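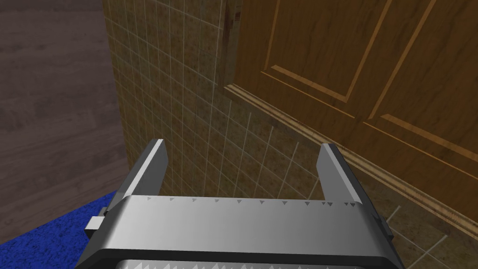

Render: two-finger gripper facing a tiled wall.

Brirnard rigging notes, January

The line over the Enmont gorge is being re-rigged for the coming season. Its length stays at 200 meters, anchor to anchor. Changes concern the anchors on the Nirside end, the backup line and the schedule for crossings.

Both Nirside bolts groups were pulled and replaced last fall. The new anchor uses nine bolts in two clusters, joined by a steel master ring. Load is shared through static rope, tied so that the loss of one cluster lets the ring move no more than a hand's width. Costel Ristić inspected the work and signed the log. His only remark concerned the edge padding on the lower cluster, which has since been doubled.

The backup line will be taped to the main webbing at shorter intervals than before. Last season's spacing let the loops hang low enough to swing in a side wind, and several walkers reported a slow roll near the middle that was hard to damp out. Tape only, no cord. Check every join during rigging and again after the first crossing of the day.

Leashes: each walker ties in with a figure eight to two rings, one steel and one aluminum. A partner checks the knot before the walker leaves the edge. Carabiner tie-ins are not accepted on this line, including for short practice sits near the anchor.

Crossings start at 9 a.m. and stop when the wind meter at the Stoyanova side holds above the posted limit for a full minute. After a stop, the line stays closed until the person in charge of the anchor reopens it by radio. Walkers already out should sit, wait for a lull and pull back to the nearer side.

The log now holds 971 full crossings, counted in both directions. Falls caught by the leash are entered on a separate sheet. Please write down the webbing section if a leash ring shows a burr or flat spot afterward, as two rings were retired last year with no note of where the wear came from.

Used webbing from the old setup is stored in the Stoyanova hut. It is marked with red tape and may be used for low lines only.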